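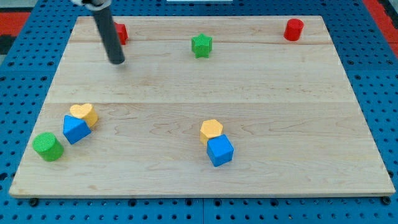
The man from Julteck wanted 200 dollars to tell my aunt where to dig her well. He had a bent copper wire and a cap from some outfit called Fulley, and he walked the bottom field with his eyes half shut, breathing through his nose. I had grown up on that field and I knew it was wet everywhere. You could have thrown a hat. My aunt watched him from the kitchen, over a pale board with small colored blocks on it, the grain running across the wood in wavy lines, and she said he had a good walk. I said anybody could have a good walk for that money.

He stopped by the fence. The wire dipped. I was looking at his wrists, and I'd swear the wrists dipped first.

"Twenty feet," he said. "Sweet water."

"And if it's not?"

"Then you didn't dig where I said."

I told my aunt that was a fine line of work, where the hole is always to blame. She was already writing the check. Her neighbors up in Wróbel had used him, she said, and they got water. I asked if they'd tried digging anywhere else. She said why would they, they had water.

The crew from Jisier came in March with a rig that shook the plates. By 11 in the morning they had hit it, at 20 feet, cold and clear enough to read through. My aunt drank a glass standing in the mud and held it out to me. I took it. It tasted like water.

That evening I cut a piece of fence wire, bent it, and went out past the barn where she couldn't see. I walked the way he did, slow, eyes half shut. I felt like a fool - a cold one, too. Near the old pear tree the wire went down so hard it turned in my hand.

I hadn't moved my wrists. I stood there a good while going over it, whether I had moved my wrists, and then I heard the kitchen door open and put the wire in my coat.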